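Reading time: 3 min

Notebook, October – Katovero trial kit, book-to-rack task

Second session with the kit on loan from Katovero, and I'm having a great time with it. Oda Eklund set up the account yesterday and left me the login, so I could skip straight to the part I wanted: the task editor. Task for today is "take reading matter off the white table, put it in a slot of the file organizer on the green table." Simple to say, and a good test, as the two tops aren't the same height and the organizer leans its dividers back.
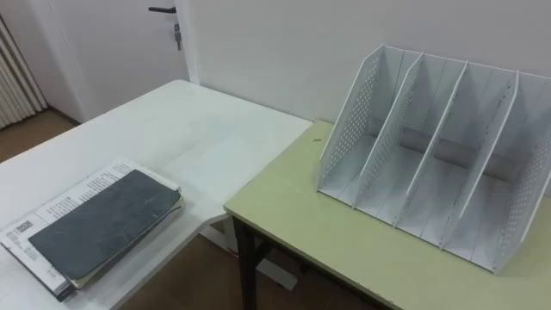
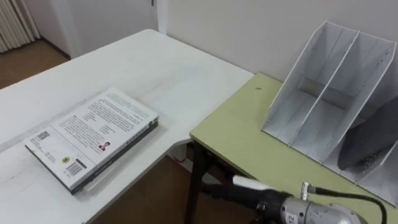 Fig. 1 and 2. White table, green table and file organizer, book-to-rack task.

What I like so far:

The teaching mode. You guide the arm by hand, press the button at each point you care about, and the software fills in the path between them. I had a first usable routine before my coffee was gone! The Lorex package we tried in spring wanted every point typed in, and I still have the notes to prove how grumpy that made me.

Speed limits are set per segment, so I can let it swing quickly across open table and then crawl in at the slot. I settled on 10 percent for the last stretch. It looks painfully slow and I'm keeping it for now.

The logs are plain text. Small thing, but Carolina Peixoto had them in her own plotting script within minutes (she has already asked if we can keep the kit another month).

What needs work:

Thin, flat things. A closed paperback lying flush on a table gives the fingers very little to get hold of. The kit manual suggests sliding the item to the table edge first and pinching it where it overhangs. I built that as a separate sub-routine so it can be reused. Tune the push force before anyone tries it with a book they care about.

Two things stacked at an angle is a different problem from one book by itself. The planner wants one item per pick, so for a notebook on top of a booklet I call the pick twice and let it look again in between. I'd love a setting for this.

Slot choice. By default it takes slots in order and doesn't ask whether one is already occupied. There is a check you can switch on, buried under "advanced" – it should be on from the start, and I've written that to support.

Ran 19 tries in the simulator with the check on and got no complaints from the collision warning. Real-table numbers go in the next entry, once the push force is settled.

On price: the quote is 2000 for the software year and another 2000 for the gripper set, support included. Magnusson came in cheaper on paper but charges for each extra task, and we change tasks all the time. I lean strongly to Katovero. Oda wants to see the Fastero demo before we decide, fair enough.

To do:
– push force, start low
– ask support whether the slot check can be made the default
– try a softer fingertip pad
– Carolina: grip force plot, same scale as last time
– save the routine under a proper name, "test_final_b" is no good

Recent entries
Katovero trial kit, unboxing and first login
Lorex package, closing notes
Fingertip pads compared
Questions for the Fastero demo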